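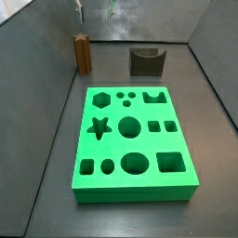 Um bloco verde com recortes de várias formas, entre paredes cinzentas.

Como é que o bicho-da-seda acaba numa gravata?

Há um tio em todas as famílias que só usa gravata em casamentos e passa a festa inteira a queixar-se dela. Da próxima vez, podes contar-lhe que traz ao pescoço o trabalho de muitas lagartas. É provável que se queixe ainda mais.

A seda vem de um animal a que chamamos bicho-da-seda. De bicho tem tudo, de seda ainda não tem nada: quando nasce é uma lagartinha escura, mais fina do que um fio de esparguete, e com uma fome que mete respeito. Come folhas de amoreira. Só folhas de amoreira. Se achas que o teu irmão é esquisito com a comida, apresenta-lhe esta lagarta.

Come de dia, come de noite e cresce tanto que a pele deixa de lhe servir. Então troca de pele, 4 vezes ao todo, e volta para a mesa. Nas criações grandes, quem entra no barracão ouve um barulhinho parecido com chuva no telhado. São milhares de bocas a mastigar.

O casulo

Um dia a lagarta perde o apetite, o que nela é notícia. Levanta a cabeça, procura um cantinho e começa a deitar pela boca um líquido que endurece em contacto com o ar. É o fio. A lagarta abana a cabeça em forma de oito, vezes sem conta, e fecha-se lá dentro. O casulo é feito de um único fio, que pode ter centenas de metros -- e ela não dá um só nó.

Lá dentro transforma-se em crisálida e depois em borboleta nocturna, branca e gorducha, que mal sabe voar. Para sair, amolece a ponta do casulo e fura-a. O fio fica partido em muitos bocados, e por isso, na maior parte das fábricas, os casulos são aquecidos antes de a borboleta sair. A crisálida morre. É a parte triste da história, e há pessoas que por causa dela preferem outros tecidos, ou seda feita com casulos já abertos.

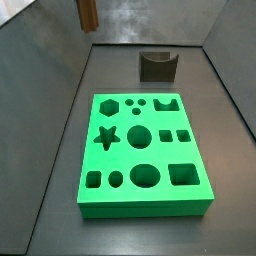

Do casulo ao fio

Os casulos vão para água quente, que amolece a cola natural que os segura. Alguém procura a ponta do fio (boa sorte!) e começa a desenrolar. Um fio sozinho é fino de mais para se tecer, por isso juntam-se vários. Na oficina da Nosipho Mofokeng, em Evholm, juntam 10 de cada vez. Ela diz que, no primeiro dia, perdeu a ponta de 122 casulos e a paciência logo a seguir.

Depois o fio é torcido, tingido e tecido num tear. Brilha muito porque, visto ao microscópio, é quase triangular e devolve a luz em várias direcções. O algodão, coitado, parece uma fita torcida e não tem esse jeito para o espectáculo.

E a gravata?

Corta-se o tecido na diagonal, para esticar um bocadinho e voltar ao sítio. Cose-se à mão ou à máquina, mete-se um forro lá dentro e está pronta para apanhar uma pinga de sopa.

Palavras difíceis

Sericicultura: a criação de bichos-da-seda. Diz isto três vezes depressa.
Crisálida: a fase entre lagarta e borboleta.
Tear: a máquina onde os fios se cruzam e viram tecido.

Texto de Fabrice Arnaud

Última actualização: Julho
Contacto | © Flodport, páginas para gente curiosa | Voltar ao topo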